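Print this page
E-mail this page

Pear Handling with Two Simulated Hands
Project report, Duván Inga
August 27, 2018

The Drorar project asked whether a controller trained only in simulation could learn to take a single piece of fruit out of a packing tray. I worked on the part of the project called Curero, which covers scene setup and training data. The learning code came from an earlier student project, Valderrama, and I changed very little of it.

Each scene is a kitchen counter with two arms, one tray and one pear. Before every trial the program shuffles the background items and the surface texture. The arms, the hands and the camera view stay the same.
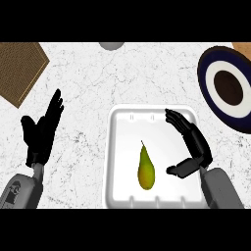 My main question was how much background clutter the controller could handle. I trained it with 1,825 demonstrations and then tested it on two sets of scenes, one with a bare counter and one with other items on it. Dishes were the biggest worry. A round plate with a navy rim and a dark center, like the one at the upper right, stands out much more against white marble than a white foam tray does. The controller sometimes sent the right hand toward the plate first. I ran 30 trials on each set. With the bare counter, the hand went to the wrong place in two trials. With clutter, it did so in four.

The difference is small and I would not draw a firm conclusion from it. A larger test is needed, and it should vary one item at a time. My shuffling changed everything at once, so I can't separate the effect of the plates from the effect of the placemats.

Grip force was not measured. The contact model in Metier, the simulator we used, treats the pear as a rigid body, and bruising can't be studied that way. I plan to repeat the clutter test in October with a new set of textures.

Print this page
E-mail this page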